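Office Diary, Hollow House Residential Hall
Thursday, 28th September

The quarterly review of the shared kitchens was completed this morning. The hall has 49 residents at present, and the second floor kitchen serves 26 of them. The general standard was found to be acceptable. The refrigerator shelves had been relabeled as requested in August, and the notice on quiet hours has been moved to the inside of the door, where it can be read.

The extractor fan remains out of service. Takács Heating was called again at ten and has promised a visit early next week. Their revised quote stands at 955 dollars, parts included, and was sent to the finance office before lunch. 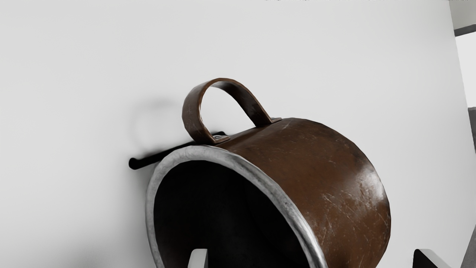 The replacement of kitchenware was the longest item of the afternoon. Residents have asked for new plates and bowls, and the Skiveo catalog was consulted for prices. It was agreed that items showing only surface wear will stay in use. A brown metal mug with pale scratches down its side falls under this rule, and so do the older baking trays. Chipped glass and cracked china will be withdrawn – the boxes for these are to be placed by the service entrance.

A complaint was received regarding bicycles in the Tarkov Street passage. A written reminder will go to all floors tomorrow. The spare key to the laundry room was returned at four and signed for. The boiler log was checked and initialed, and the office closed at the usual hour.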